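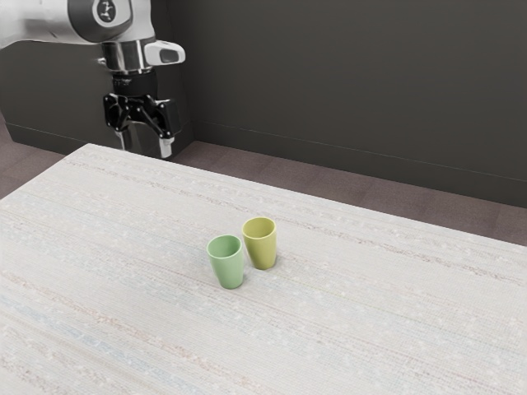

### 4.2 Loading the two-cup practice task

1. Open Iltis in the club workspace and load the Drimov scene.
2. Set the random seed to 46. Teams must use the same seed for scored runs.
3. Check that both cups are upright and the gripper is open before enabling control.
4. Set the approach height to 200 mm, measured from the tabletop to the fingertips.
5. Press **Run**. The log opens in the lower panel.

**Note:** Cup colours are matched by label – do not rename them.

**Caution:** Do not edit the joint limits while a run is in progress. Stop the run, save, then reload the scene.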